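Looking after the gripper on Kong

Filed under: workshop, maintenance

April 29, 2026

I said in November that I would write down how I look after the arm, mostly so I can stop keeping it in my head. It has taken me until now. The arm is called Kong, the controller software is Femel, and the table it works at is the white one in the back of the unit at Lullgate. If you have a different arm, most of this will still apply, apart from the menu names.

The job is plain tabletop picking. The arm goes down, closes on something, lifts it, and puts it somewhere else. The counter in Femel read 2,171 cycles when I started on the fingers this month. The last full service was 263 cycles before that, so I was a little early, but I had noticed the grip drifting to the left and didn't want to leave it.

I start with the fingers themselves. Ours are the black tapered ones with the long slot down each side. I take them off one at a time, left first, and put the screws in a jar lid. Dust packs into the slots and an old toothbrush gets it out. I wipe the inner faces with a cloth and a bit of alcohol and let them dry before they go back on. I check the tips for chips by running a thumbnail along them. This time the right one had a small nick, not deep enough to matter, so I made a note and left it.

Putting them back is where I have gone wrong before. The screws need to go in loosely, all of them, and then you close the gripper slowly until the tips meet. Only then do you tighten. If you tighten with the gripper open, the tips can end up a hair out of line and you won't see it until something starts to twist when it is picked up.

After that comes the wrist camera. I clean the lens with a dry cloth, then open the live view and check that both fingers come in evenly from the bottom. If one reaches further up the view than the other, either the camera has shifted or a finger is seated badly. I loosen the bracket, nudge it, and look again. It took 4 tries this time.

Then I test on a can. Cans are good for this. A round lid between two fingers makes it easy to judge whether the gripper is centered, and the side is hard enough that a bad grip shows up quickly.

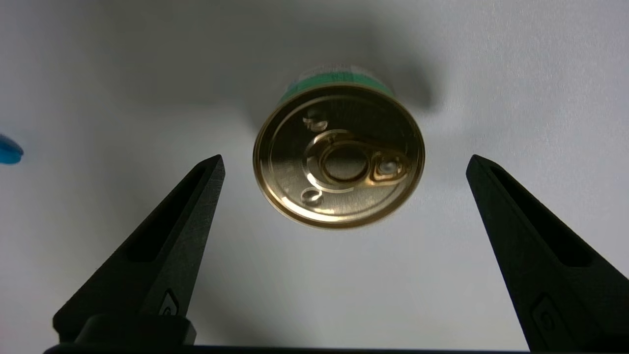
I set the opening a bit wider than the lid and leave the closing speed low for the first few runs. Femel has a default speed that is fine for soft things and too quick for metal. I run 8 slow picks, watching the gap on each side as the fingers close. If the can gets pushed sideways before both fingers touch it, the center offset is wrong. The setting is under Tool, then Offset, and it moves in half-millimeter steps. I ended up one step to the right of where it had been – which fits with the drift I had been seeing.

Force comes next. I bring it up from the lowest setting until the can stays put when the arm stops, and then add one more notch. More than that only wears the tips. I used to run it much higher and went through fingers faster than I should have.

The last part is a mixed table. A can by itself tells you the gripper is centered, but it doesn't tell you whether the approach is clear when there are other things close by. So I put out a plate, a spoon, a couple of boxes and whatever else is within reach, and bring the arm down among them at an angle. What I am looking for is a finger coming too near something it isn't meant to touch. The left one is the usual offender, and when it is I raise the approach height a little and try again. I don't bother saving each change. I write the final numbers on the card taped inside the controller door and save the profile once at the end, with the date in the name.

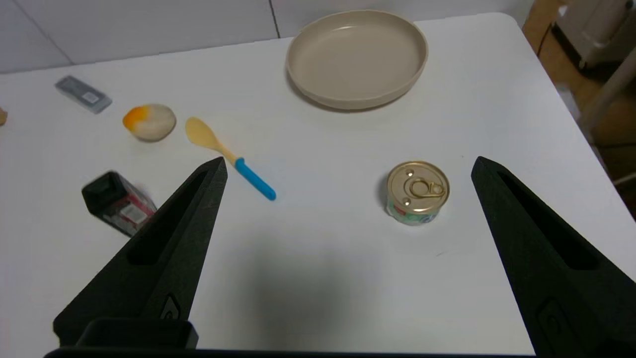
Rehema Rweyemamu wrote in to say that she does the mixed table before the force setting, and that she thinks my order wastes time. Her point was that if the approach height changes, the fingers meet the can at a different place on its side, and the force has to be checked again anyway. She also asked whether I had tried marking the finger bases with a paint pen so they go back in the same position.

I hadn't, and I have now done it. A thin line across the base and the mount is enough. As for the order, I think she is right for a can with straight sides, and I will try it her way at the next service. Fotini Psarras has the same fingers on the Gernitero arm and has offered to run both orders and send me her offsets, so I will add those to this post when they come.

Spare screws are in the second drawer, left side. The small hex key is in there too, unless I have left it on the windowsill again.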